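Drip tray under dish rack always gets gross, how often do you clean it?

Asked by Jetine
17 March 2022

Got a black wire rack, plastic tray underneath with the little ridges. Water just sits in them. Wiped it out maybe 7 days ago and theres already a slimy film. Rack is on a table against the wall, not by the sink, so no spout or anything to drain it. Do I need a different rack?

2 answers

Honorato
116 points

No, keep the rack. Lift the wire part off, dump the tray every night — takes 20 seconds. Once a week soak it in hot water and white vinegar, 40 minutes or so, then old toothbrush down the channels.

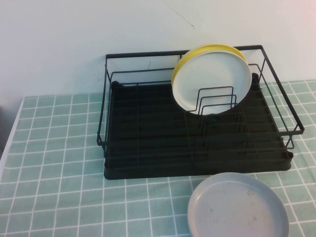
Also stand the plates up in the slots and leave a gap if you only have a couple. They dry way faster and less ends up sitting in the tray. Shake them over the sink first, obviously.

Check the feet too, where the wire goes into the plastic. Mine had gunk in there I never saw til I took it apart.

Dastirico
7 points

i just put a dish towel in the tray and swap it out. works ok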